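I had one question for Pouran Pakzad when I got to Musden, and I'd been saving it up the whole drive: when is a machine going to fold my towels?

She laughed, which I took as a bad sign. Pouran runs chore testing at Civine, a small outfit that takes jobs like wiping counters, sorting silverware and restocking shelves and finds out how far a robot gets before a person has to step in. She's been at it for 5 years, and before that she managed a hardware store (she still talks like somebody who's closed up a register at nine at night).

"Towels are close," she told me. "A towel on a flat table, by itself, we can do. A towel at the bottom of a basket with a sock stuck in it? Ask me again in September."

So what's the holdup? I figured it was the hands. Everybody figures it's the hands! Pouran says the hands are pretty good now and the trouble is mostly everything around them, starting with knowing what's out there on the table in the first place.

"You and I walk into a kitchen and we know what's what before we've put our keys down," she said. "The machine has to work it out every single time, and some of what it has to go on is mush."
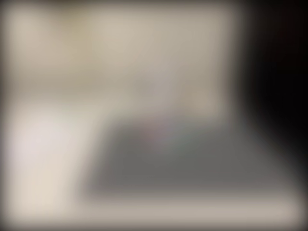
A gray shape on a pale surface, with something whitish to its left.

Keyvan Safavi sat down with us about halfway through, coffee in hand. He handles the shop-floor side, mostly bin sorting and shelf work for a parts supplier called Willen, and he's a good deal more cheerful about it. Last month his group logged 163 shelf runs, and he'll happily walk you through the bad ones.

"Stores are easier than homes, no contest," he said. "The boxes are the same boxes every day. Nobody leaves a birthday cake on the shelf."

I asked him if he'd have one in his own house. He thought about it for a while, long enough that Pouran started answering for him.

"He has 2 kids and a dog," she said. "The floor alone!"

"I'd take one for dishes," Keyvan said finally. "Plates, sure. I'd still do the wine glasses myself."

And the price? Neither of them would give me a number, though Pouran did say that anyone paying for a home machine today is paying to help test it. She'd rather see them in laundromats and stockrooms first, with somebody nearby who can reach over and fix things.

Before I left I asked about the towels one more time. She told me to fold them in thirds.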